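Notes on the pouring work, 1st January

I've had a few quiet days to go through the numbers from Cisedlow, so I'm writing them up before I forget what I did.

The question was a small one. When a policy learns to pour from wrist camera views, does it help to weight the frames before contact more heavily than the rest? Bendik Forsberg thought it would. I thought the gain would vanish once we had enough demonstrations. We had 1321 of them last April and 2633 by the time we stopped, all with a jug and a basin on the same worktop.

The method is dull. Each demonstration is split at the moment the fingers close on the handle, and everything before that gets a higher weight in the loss. We tried a factor of 2 and a factor of 20. Nothing else in the Lundgren training code changed, and the network was the same size throughout.
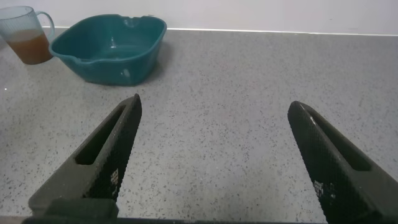 Why weight the approach and leave the pour alone?
Most of our failed runs had gone wrong before the jug left the counter, with a grasp too high on the handle or slightly twisted, and the pour only inherited the error.

The lower factor helped with the smaller set and still helped, a little less, with the full one. So Bendik was right and I was half right. The higher factor was bad in both cases. The arm lined itself up very nicely and then dithered over the tilt — you could watch it start, stop and start again.

See-through plastic is still a nuisance. I had planned to use the depth channel from Disance as an extra input, but the readings on clear walls were so patchy that I dropped it and went back to plain colour. The basin edge gave far less trouble.

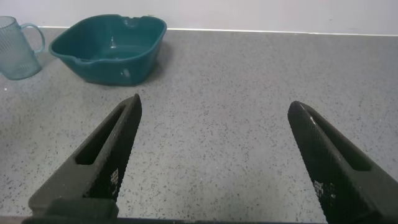
Gripper open, with the ribbed mug and teal basin by the wall.

Next I want to move the split point earlier and see if the result holds. I picked the moment of closing because it was easy to find in the logs, and I have no better argument for it than that. The Tondutness arm is free again soon, so I may repeat the lower factor there with the camera mounted a bit further back.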